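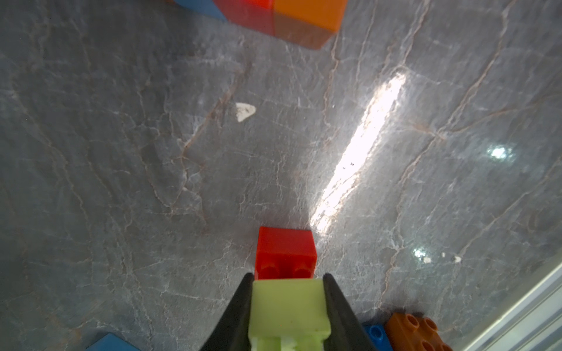
A red brick on the polished floor and a lime-green block held just behind it at Demmont hall.

Mernbridge toy library to reopen building brick room

9/28/25

The building brick room at Mernbridge toy library will open again next Saturday, after being shut for most of September while its stock was sorted and washed.

The room, on the ground floor of Demmont hall, holds the library's collection of plastic bricks, which has grown through gifts from families in the town. A full count, the first since the library moved into the hall, put the collection at 1,978 pieces. A further 100 were cracked or badly chewed and have been sent for recycling.

Pieces are now kept by colour in shallow trays along the back wall. Before the closure they were stored together in two large chests, and parents had told the library that younger children struggled to find what they wanted at the bottom.

The carpet has also been taken up. It had covered the stone floor for years and was worn through near the door. The library said the bare floor would be easier to sweep between sessions and that small parts would no longer get lost in the pile. Padded mats will be put out for babies and for anyone who would like one to sit on.

Sessions will last 45 minutes, with places for 15 children at a time. Entry is free for library members and costs £3 for other families. Children under five must have an adult with them in the room.

The cost of the new trays was met by Lefèvre, the hardware shop on Drondulard Street, which also gave the library a set of low shelves. These will be used to show finished models for a week before they are taken apart.

The library is still short of wheels, windows and large base plates. Clean donations can be left at the front desk during opening hours. It is not able to take battery-powered sets or anything with missing instructions.

Places for the first Saturday can be booked at the desk or by telephone.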